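Search this site Search

We use cookies to remember your settings. Accept Decline

Visit to Wuisan, home storage open day, 30 Mar 2026

Wuisan makes bins, hooks and wire baskets for kitchens and utility rooms, and once a year it opens the Palmont building to the public. Entry is free but you have to book. I went on the morning tour with 70 other people, split into groups at the door.

The first stop was the warehouse. Ningsih Rahman took our group through and kept it short. The site ships 184 different products, and the bestseller is still a plain drawer divider. It was cold in there, so bring a jacket. After that came coffee and the Moltaveo range of wall baskets, which goes on sale in November. 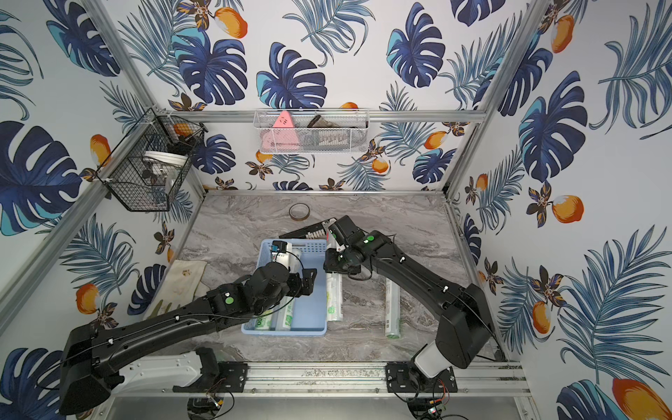 Small household supplies had a room of their own, and I spent most of my time there. Rolls are what I have trouble with at home, as they slide around in any drawer. The light-blue basket with the perforated sides held two of them lying down, and I would buy one that size for the pantry. I also liked having wire baskets up on the walls, a white one at the back and a black one on the left. The leaf wallpaper was too busy for me.

The shop is by the exit and takes cards only. Parking is behind the building, and it was almost full when I left.

Get our newsletter Enter your email Sign up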